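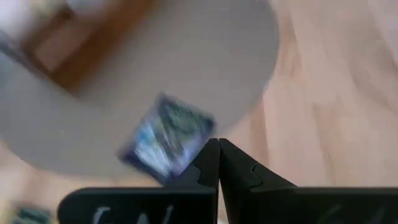
スライド1 手首カメラの視点。閉じた指先と、そのすぐ先の小さな四角。

発表者メモ(話す用。読み上げ原稿ではないので、詰まったら飛ばす)
2025年12月3日 社内技術共有会 持ち時間15分+質疑
発表:オク・ウンジ(Eun-ji Ok)

スライド1 つかみ
挨拶は短く。名前と所属だけ。
この絵を出したまま、5秒くらい黙る。会場に見てもらう。
「今日はずっと、この高さからの話をします」
ロボットに作業を教えるとき、私たちはつい自分の目の高さで考えてしまう。テーブルがあって、物があって、腕が伸びていく、という眺め。でも学習に入るのはこっち。黒い指が二本、下からにゅっと出ていて、その先に四角いものが傾いている。床の木目は流れていて、灰色の丸い面もぼんやりしている。くっきりしているのは指だけ。
ここで聞く:「皆さん、この一枚だけ渡されて、つかむ直前か、放した直後か、言えますか?」
手を挙げてもらう。たぶん割れる。割れたらうれしい。私も一枚では言えません、と正直に言う。
この質問には最後に戻ってくるので、答えは言わずに次へ。

スライド2 何をやってきたか
プロジェクト名はIdard。8月に始めた。
小さくて薄いもの、カードやタイルのたぐいを扱う作業を、人の実演から覚えさせる。
教え方は二通り試した。
ひとつは手持ち式。グリッパーを人が直接持って、そのまま作業する。手首カメラの映像と指の開き具合が残る。
もうひとつは遠隔操作。手元の操作器を動かすと、離れたところの腕がついてくる。
どちらがいいかという勝負の話にはしない。両方好きなので!(ここは本音で言っていい)
メンバーの名前を出す。タク・インホ(遠隔操作側の制御)、グム・ドユン(データの整理と学習)、ナレディ・ラデベ(評価の設計)。

スライド3 手で教える
まず楽しさを伝える。グリッパーを握って物をつまんだ瞬間、自分の指が伸びたような感じがする。慣れるのがとにかく早い。初めての人でも、説明が終わる前にもう触り始めている。
良いところ
・動きが自然。迷いも出るし、ためも出る。
・床でも机でも、持って行けばそこで録れる。
・力加減が手に返ってくる。薄いものの縁に指が当たった感触がわかる。
困るところ
・人の手首は器用すぎる。腕が届かない姿勢を平気で通る。
・速い。つい普段の速さで動かしてしまい、背景が流れる。
・本人の目で見て動かしてしまう。カメラに映っていない情報を使って成功した実演は、見た目はきれいでも教材としては弱い。
三つ目は声を大きく。ここが今日いちばん伝えたいところ。
言い方の候補:「カンニングした答案を写させているようなものです」 きつければ省く。

スライド4 遠隔で教える
インホの動画を流す(音なし、音声は切ってあることを確認)。
遠隔操作だと、腕の限界がそのまま実演に入ってくれる。届かない姿勢は最初から録れない。これは本当にありがたい。
その代わり、触った感じがない。薄いものを床からすくうとき、指先がどこまで下りているのか画面で判断するしかない。はじめの週は、みんな肩に力が入っていた。私は終わると首が回らなかった。
コツとして話すこと
・画面を手首カメラだけにする時間をつくる。横からの映像は消す。
・つかむ前に一拍止まる。機械のためというより、映像のために止まる。
・失敗しても録画を切らず、立て直すところまで続ける。
三番目はドユンの提案。最初は私が反対した。失敗を混ぜたら失敗を覚えるのでは、と思っていたから。やってみたら、立て直しの部分がいちばん見返したくなる映像になった。ずれた指がいったん開いて、少し引いて、角度を変えて入り直す。あれは何度見ても飽きない。

スライド5 録った本数
1000本の実演を録った。そこから見直して、54本を外した。
外した理由は三種類だけ話す。
一、対象がカメラに一度も入っていない。
二、指を閉じたまま突っ込んで、押して動かしただけで終わっている。
三、途中で人が直接手を出している。
数字の話はここで終わり。表は付録に入れたので、聞かれたら出す。
外す作業は二人一組で見た。一人だと甘くなる。二人で見ると「いや、これは入れよう」と議論になって、その議論のおかげで作業の定義がはっきりしてくる。「つかんだ」とは何か、で午後がまるごと消えた日もあった。楽しかった。

スライド6 ぼけた映像の扱い
スライド1の背景のぶれの話をここで回収する。
最初はぶれたコマを全部捨てるつもりだった。ナレディが止めてくれた。本番でも腕が動けば映像はぶれる。きれいなコマだけで育てると、動いた途端に知らない世界になる。
なので今は残している。ただし、対象に近づく最後のところだけは、ゆっくり動かすよう実演者にお願いしている。
色の手がかりの話も少し。床が明るいベージュで指が黒いと、指の輪郭はとてもよく出る。青や白の絵柄がある四角いものも、ぼけていても「そこに何かある」ことは追いやすい。反対に、灰色の面に灰色のものを置くと人間でも苦労する。自分が手首カメラだけで見つけられないものは、まず条件を見直す。
時間が押していたら、色の話は丸ごと飛ばす。

スライド7 実演者への声かけ
ここは現場っぽい話なので、少しくだけて。
録る前に伝えている文句をそのまま読む。
「上手にやらなくていいです。ゆっくり、同じ目的で、毎回少し違う置き方から始めてください」
置き方を変えてもらうのは意外に難しい。人は物をきちんと並べたくなる。傾けて置いてください、と頼んでも、次の回にはまっすぐに戻っている。私も戻してしまう。
休憩は早めに。疲れると動きが雑になる前に、まず単調になる。同じ軌道ばかり増えるので、見直すとすぐわかる。
声かけの紙はチャさん(Cha)に直してもらった版が共有フォルダにある。欲しい人は持っていってください。

スライド8 まだわからないこと
・手持ち式と遠隔のデータを混ぜるとき、どちらを先に学習に入れるか。
・開閉のタイミング。人によって癖が違いすぎる。
・重なった薄いもの。今のところ人間でもときどき二枚いく。
ここは弱気にならず、面白がって話す。アイデアがある人は休憩中につかまえてください、と言う。特に開閉のタイミングは、音や振動を使っている人がいたらぜひ聞きたい。

スライド9 最初の一枚に戻る
スライド1と同じ絵をもう一度出す。
「さっきの質問です。つかむ直前でしょうか、放した直後でしょうか」
一枚では決まらない、が私の答え。前後のコマと、指の開き具合の記録が並んで初めて決まる。実演を録るというのは、その並びを残すこと。だから映像と指の値の時刻がずれていたら、どんなに上手な実演でも台無しになる。
時刻合わせの確認は毎朝やる。指をパチパチと何度か開閉して、映像と値を重ねて見る。地味だけど、始めてから安心感がまるで違う。
ここで終わる。お礼。

質疑の備え
Q 手持ち式だけで足りるのでは?
腕の限界をどう入れるかの話をする。スライド3に戻ってもいい。
Q カメラを増やさない理由は?
増やした構成も検討中。今回は手首一台でどこまで行けるかを見たかった。
Q 学習の中身は?
ドユンに渡す。最前列に座ってもらう約束。
Q Drarnasixの案件に使える?
まだ答えない。ジェイン(Jae-in Won)に確認してから後日返す。

自分用
・早口になったらスライド4で水を飲む。
・動画はローカルに置く。前回は回線で止まった。
・スライド5の「外した」を「捨てた」と言わない。データは残してある。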